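A day at the Kukcombe food hall and cookery school

Kukcombe is a market town with more places to eat than you would guess from the station. I went over in April for the open day at Wallin, the food hall, restaurant and cookery school that took over the old corn store behind the high street. I had been meaning to go for a while, and a free day with a cheap return ticket settled it.

The doors opened at ten and there was already a short queue. You come in through the shop. Cheese is on the left, bread is on the right, and the dry goods run down the middle in low shelves so that you can see straight through to the kitchen at the back. I liked being able to see where I was going. A lot of food halls hide the restaurant upstairs and make you walk past every jar of chutney to find it.

Oluf Hallgrímsson runs the place and gave the first tour himself. He was a ship's cook for years before he came ashore, and he talks like one, loudly and to the point. He said the shop pays the rent and the restaurant pays the wages, and the school is what he wanted to do in the first place. The building had 50 years as a corn store and then stood empty for a long time before anyone thought of putting an oven in it. 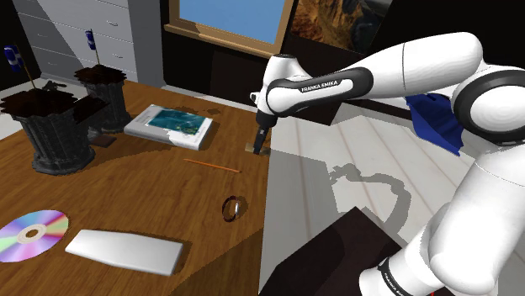 Arm and tabletop, from the side.

The cheese counter was the best part of the shop. They keep a small range and seem to know each one well. I tried a washed-rind cow's milk cheese that smelled far worse than it tasted, and a hard sheep's cheese from a farm near Sindley that I bought a wedge of. It was £4 for a decent piece, which I thought was fair. The woman serving cut it, weighed it, and then told me to leave it out for an hour before eating. I did, and she was right.

The bread was less good. The white loaf was fine but the rye was dense and a bit wet in the middle. It may have come out of the oven too early for the open day. I would try it again before making up my mind.

After the shop we were taken through to the kitchen. Edvin Rustad is head chef and he was busy with the lunch prep, so we stood along the wall and kept out of the way. He had stock going in two big pots and a tray of onions being cooked down very slowly. He told us he starts the onions at six and does not turn the heat up whatever happens. Someone asked about the fish and he said it comes up from the coast before breakfast and the menu is written when he has seen it. There were no printed menus that I could find, only a board.

The walk-in store was colder than I was dressed for. Everything in it was dated and the oldest things were at the front. Torbjørn Halvorsen, who does the buying, showed us the olive oil. He brings it in from a grower called Apostolos Kouris, in tins, under the name Niltine. We tasted it on bread and then from a spoon. On bread it was grassy and pleasant. From the spoon it caught the back of my throat and I coughed, and so did the man next to me. Torbjørn said that was the sign of a fresh one. I bought a tin anyway and have been using it on tomatoes.

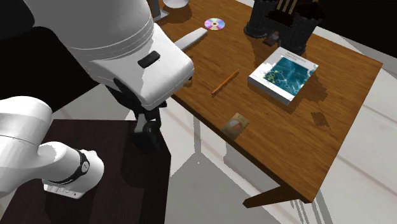

Gripper end of the arm, by the wooden table.

Lunch was in the restaurant, at long shared tables. I had the onion soup first, having seen how it was made, and it was very good: dark, sweet, not too salty, with a thick slice of toast on top that had not gone to mush. Then there was hake with white beans and some bitter greens. The fish was cooked properly. The beans needed more of something, perhaps lemon. Pudding was a plain almond cake with a spoonful of sour cream and I would have eaten a second slice if it had been offered.

Service was friendly but slow. We waited a long time between the soup and the fish, and the water jug on our table was empty for most of it. It was an open day and the room was full, so I would not hold it against them too much. A family opposite me had to leave before their pudding came and were given it in a box.

The set lunch is normally two courses. On the open day they did three for the same price, and tea or coffee was included. The coffee was strong. The tea was a bag in a mug.

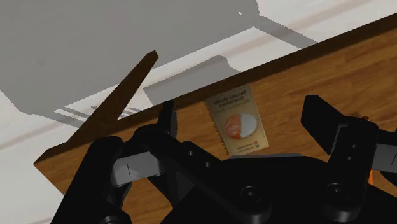

In the afternoon I sat in on a taster class upstairs, taught by Sverre Viklund. The subject was seasoning, and it was better than I expected. He had us make one plain pot of lentils, divide it into bowls and treat each bowl differently — salt early, salt late, vinegar, a little sugar, nothing at all. I have cooked lentils for years and never tasted them side by side like that. The lentils with late salt tasted salty on the outside and of not much inside. Sverre is firm about clearing up as you go, and about having out only what you are going to use next. He likes one thing on the worktop at a time, like the small printed packet lying on bare wood in the picture, with plenty of open tabletop beside it. I tend to cook with every jar in the house open around me, so I took the point, although I have already slipped back.

The full courses run in the evenings and there is a longer one on bread that takes up a weekend. They are not cheap. I asked how many people had been through the school since it started and was told 1,849, a figure Oluf had written up on the wall by the stairs and changes by hand. Classes are kept small enough for everyone to have a hob.

A few practical notes. The car park is small and was full by half past ten, but it is an easy walk from the station, mostly flat. There is a lift to the classroom. The toilets are through the restaurant and up three steps, with another one on the ground floor by the shop. Dogs are allowed in the shop but not past the bread. Bring a bag if you mean to buy oil, as the tins are heavy and the paper carriers are thin.

I caught the ten past five home with the cheese, the oil and a jar of pickled beetroot I do not remember choosing. I would go back for the lunch on an ordinary day, when the kitchen has more time, and I have put my name down for the evening class on stocks and soups.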